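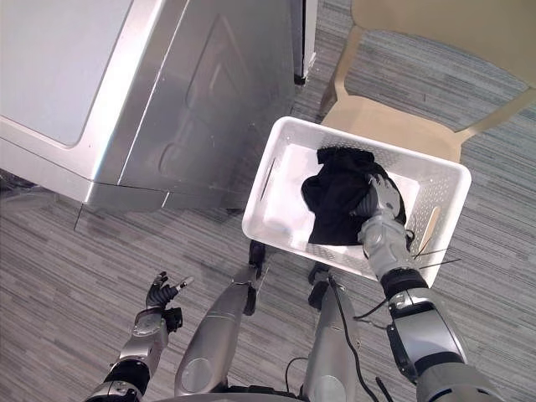

Tenants to get four weeks' free laundry cover under new Pasirthorpe housing scheme

Marulanda Homes, the housing association serving Pasirthorpe and the surrounding villages, has announced a new household appliance scheme for tenants moving into its furnished and part-furnished properties. The scheme, which was approved by the association's board in February, opens to applications on May 30, 2018.

Under the scheme, tenants who take on a new tenancy may rent a washing machine from the association for a fixed weekly charge, collected together with their rent. Delivery, connection, repair and eventual replacement are included in the charge. The first four weeks are free.

The association decided to act after a review of its lettings showed that many new tenants were moving in without any means of washing clothes at home. Pasirthorpe lost its last public launderette two years ago, and the nearest is now in Drindine, a journey of 27 minutes by bus. For families with small children, and for tenants who work shifts, the cost and time of regular trips had become a serious concern.

Manaia Wihongi, Head of Tenancy Services at Marulanda Homes, said: "Moving home is expensive. Tenants have told us that they pay the first month's rent, buy a bed and a cooker, and then have nothing left for a washing machine. Some have turned to weekly payment shops and ended up paying far more than the machine was worth. We wanted to offer a fair charge which people can see in advance and can stop when they choose."

The machines will be supplied and maintained by Rarari, an appliance rental firm based in Drindine. Rarari has agreed to answer every fault report within two working days. Where a machine cannot be mended on the first visit, a replacement will be delivered and the faulty machine taken away for repair.

Both new and reconditioned machines will be used. Reconditioned machines are tested for electrical safety before they leave the workshop and carry the same repair cover as new ones. Tenants who accept a reconditioned machine will pay a lower weekly charge.
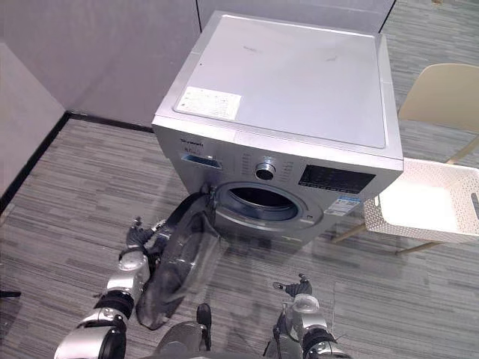 Can a tenant bring their own washing machine instead?

Tenants remain free to use their own machine, and no one will be asked to join the scheme as a condition of their tenancy. Those who bring their own machine are responsible for having it properly connected and for its repair.

A first group of 26 households on the Pasirthorpe estate will be invited to join during the summer. These are homes where the tenancy has begun recently and where a suitable water supply and drain are already in place. Marulanda Homes will inspect its remaining properties as they become vacant and will fit the necessary pipework before they are let again.

Existing tenants may also apply. Priority will be given to households with a child under five, to tenants with a medical condition which increases the amount of washing they have to do, and to those referred by a social worker or health visitor. Applications from existing tenants will be considered in the order in which they are received within each group.

The weekly charge is a service charge and is shown separately from rent on all statements. Tenants who receive help with their housing costs should note that the charge for an appliance is not normally covered and will have to be met from other income. The association's money advice team can go through a household budget with any tenant before an agreement is signed.

Agreements may be ended by giving two weeks' notice in writing. There is no fee for ending an agreement early, and the machine will be collected at a time arranged with the tenant. Tenants transferring to another Marulanda Homes property may take the agreement with them, subject to an inspection of the new kitchen or utility space.

Ms Wihongi added: "We shall look closely at how the first households get on before we decide whether to include other appliances. Fridges and cookers have both been raised with us, and we would like to hear from tenants about which would make the most difference."

The board will receive a report on the scheme at the end of its first year.

Application forms are available from the Marulanda Homes office in Pasirthorpe and from housing officers during home visits. Forms can be provided in large print on request.

Notes to editors

Marulanda Homes is a not-for-profit housing association which lets and manages homes for rent in Pasirthorpe and the surrounding villages.

Rarari rents and repairs household appliances for landlords and private customers from its workshop in Drindine.

Requests for interviews should be addressed to the communications team at Marulanda Homes, Pasirthorpe.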